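3.2 Setting and participants

Observations were made at the Civavstead site in February, during the change between the morning and afternoon groups. People shared the passage with others on their way in or out (Figure 2).
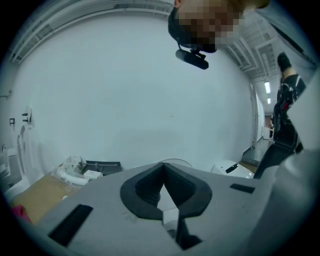 3.3 Carried items and posture

Figure 2. Two people at the site, both with heads tilted down. The person further back wears a black backpack with red accents.

We logged 221 passages over 10 sessions. In 130 of them the person carried a bag of some kind, and backpacks were the most common type. Each passage was coded for bag type, how the bag was worn, and whether the head was level or tilted down. Bags carried in the hand were coded separately from bags worn on the back or over one shoulder.

A tilted head was coded from the angle of the head alone. We did not try to judge where a person was looking. Face masks were noted but not used in the analysis. Clothing color was kept only to tell people apart within a session.

Seven passages were dropped before coding. In these the bag was hidden by another person or by the door, and the two coders could not agree on its type. The remaining passages are used in Section 4.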